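Two-Gripper Table Rig: Pre-Session Safety Check, with Comments

Checked by: Kumiko Hosoda
Second pair of eyes: Fedir Hnatiuk
Setting: home build, table in the bedroom
Checklist revision: September

Result key: OK / OK with comment / FIX BEFORE USE / N/A

General note before the items. We rewrote this list after the first few sessions, when it was mostly a copy of the one Fedir uses for the drill press at the Cerbridge shared shop. A drill press list is a fine thing but it has very little to say about tablecloths. So the sections now follow the order you meet things in: table, grippers, power and network, objects, people. Read the comments too, please! Half of what we learned is in there.

SECTION 1 – TABLE AND SURROUNDINGS

1.1 Table stands firm when leaned on from each side
OK. Folded card under the back leg is still doing its job. Replace the card if it gets soft.

1.2 Cloth flat in the working area, no folds where the fingers close
OK with comment. We love this cloth and it's staying. A pad can pinch a fold and drag everything with it, though, so smooth it from the middle outward before each run. If you feel the cloth come along with an object, open the fingers first and then lift away. Don't tug.

1.3 Cloth does not hang low enough to catch a knee or a chair
OK.

1.4 Paper and manuals clear of the finger path
OK with comment. Paper that curls likes to creep inward. Fold it flat or move it off the table if you can. If it must stay open for reference, keep it on the left and check it again between runs.

1.5 Bedding and pillows behind the table kept off the working area
OK. Push them back by hand before starting. Fabric in a hinge takes ages to pick out, and I have the bent tweezers to prove it.

1.6 Light good enough to see both sets of fingers
OK. Evening sessions need the desk lamp as well as the ceiling light. Aim the lamp at the wall so nobody gets it in the eyes.

SECTION 2 – GRIPPERS (do both, one after the other)

2.1 Blue pads fully seated on the finger tips, no lifting corners
OK. Press each corner with a thumbnail. A pad that rocks goes back to the bench. Fedir keeps spare adhesive in the Altex tin.

2.2 Pad faces clean
OK with comment. Wipe with a cloth that's only just damp, then a dry one. Dish soap makes the pads slick if any of it stays behind, so plain water is enough for everyday cleaning.

2.3 Hinge screws snug
OK with comment. Snug means finger-tight plus a touch with the small driver. Over-tightening makes the fingers stiff and your wrist pays for it by the end of the evening. Two screws on the left-hand unit had backed out since the previous check. Both turned back in without fuss, and we now put a dot of paint across each head so any movement shows.

2.4 Fingers open and close smoothly through full travel
OK. Do this slowly, 50 cycles per gripper after any repair and a handful otherwise. Listen as well as look. A dry click near the end of travel means grit in the pivot.

2.5 Fingers meet evenly when closed
OK. A strip of printer paper between the pads should hold with the same pull at top and bottom. Such a simple test and it finds so much!

2.6 Handle secure, comfortable, no sharp edges
OK. I went over one mold line with fine sandpaper and it's lovely now.

2.7 Two grippers can work over the same object without the bodies knocking
OK with comment. This one needs two people talking to each other. Agree who goes in first and who holds still. We call "in" and "out" and it feels silly for five minutes and then it feels completely normal.

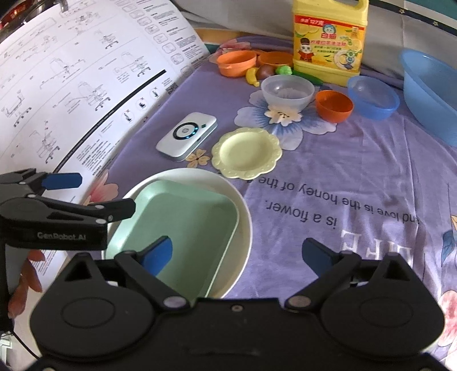

Item 2.7, both grippers at the table, tray and plate in reach.

2.8 Finger travel clear of the second person's hand
OK with comment. Keep your fingers around the handle and behind the pivots. The pads are soft but the arms behind them are not, and the gap between arm and body closes faster than you'd think. I got a blood blister in that gap in our first week and it's the reason this item exists.

SECTION 3 – POWER AND NETWORK

3.1 Cables out of walking space
OK with comment. Cables beside the table should hang straight down and be tucked behind the leg. Anything crossing the floor gets tape along its whole length, not just at the ends.

3.2 Router placed where no object will be dropped on it
OK with comment. Fedir would like it farther off. I like being able to see its lights from where I stand. For now it may stay on the table so long as nothing holding liquid goes near it. We'll try a small shelf bracket next month – he has already drawn it.

3.3 Connection steady before objects go out
OK. Wait for both units to show as connected on the laptop, then leave them alone for a minute. Starting early cost us a whole evening once, and we'd both been so pleased with our technique.

3.4 Chargers unplugged and cool before storage
OK. Cool means cool on the back of your hand.

3.5 Battery cases checked for swelling or dents
OK. Anything doubtful goes in the metal box on the balcony and stays there until it can go to the recycling point.

SECTION 4 – OBJECTS

4.1 No glass, no blades, nothing that breaks into points
OK. If you want to add something new from the kitchen, bend it a little in your hands first. If it creaks, choose another.

4.2 Bowls and dishes free of cracks
OK with comment. Run a fingertip around each rim. The thin ones suffer most from being gripped at the edge, and a split rim can nick a pad. We retired a bowl for this and it's now a very good screw dish.

4.3 Soap jug closed and stable
FIX BEFORE USE on first pass, OK on recheck. It was standing on a wrinkle and rocked when I touched it. Moved to a flat spot at the far edge and it's solid. The jug is the heaviest thing we keep on the table, so nobody lifts it with a gripper. If you need the space, move it by hand. 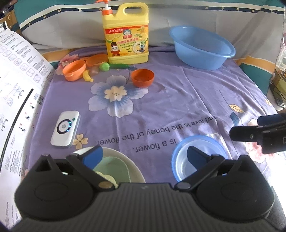

With the heavy item settled, go on to the lighter ones. They're less of a hazard, but they roll, and a person lunging after a rolling toy with a gripper in one hand is a hazard all by herself. (Me. It was me.)

4.4 Rolling items set back from the edge
OK. Toy food goes toward the far side. If something falls, let it fall! Stop, put the gripper down, then pick it up.

4.5 Basin dry inside before use
OK. Wipe it out and check underneath as well. Water under a basin travels along the cloth quietly and ends up at whatever is plugged in.

4.6 Wrappers and packaging collected before starting
OK with comment. Clear plastic is hard to spot against the print. Sweep a hand over the cloth as well as looking. Thin film can stick to a pad and you'll blame the pad.

4.7 Load limit respected
OK. Our own limit is 100 grams per gripper for practice lifts. Weigh anything you're unsure of on the kitchen scale. We may raise the number after we've built the Grostetti-pattern wrist brace, but until that's tested the limit stands for both of us, including the one who says his wrists are fine.

SECTION 5 – PEOPLE

5.1 Sleeves pushed up, rings and bracelets off
OK.

5.2 Long hair tied back
OK. There's a jar of hair ties on the windowsill.

5.3 Stop word agreed
OK. Ours is "park." When either person says it, both open the fingers, rest the gripper on the table and let go. You don't have to give a reason and the other person doesn't ask until hands are clear.

5.4 Breaks kept
OK with comment. The time goes so fast when a stacking run is going well, and that's exactly when we skip the break. Set the kitchen timer. Shake out both hands, swap sides, drink something (in the other room).

5.5 Visitors told where to stand
N/A today.

5.6 First aid kit in reach and complete
OK with comment. Plasters were low. Fedir brought a new box the same evening.

SECTION 6 – CLOSING DOWN

6.1 Grippers wiped, fingers left slightly open
OK. Closed pads take a set if they're left pressed together.

6.2 Stored lying flat, nothing on top
OK. Bottom drawer of the Atanasov cabinet, handles toward you.

6.3 Objects washed and dried if they've been on the floor
OK.

6.4 Notes written up the same day
OK. Even one line helps. "Left one felt scratchy" found us a cat hair wound right around the pivot.

OPEN ACTIONS

Shelf bracket for the router – Fedir
Fresh paint dots on the right-hand gripper to match the left – Kumiko
Second desk lamp, if one turns up cheap – either
Print item 5.3 large and tape it to the wall – Kumiko

Overall result: passed, one fix made during the check (4.3).

Comment from Fedir: Agree with all of it except 3.2. The hinges feel better than they did when new, and I'd like us to try the smaller bowls next time. Please add a line about the cat.

Reply from Kumiko: Line added as 5.7, door shut before grippers come out. And yes to the smaller bowls!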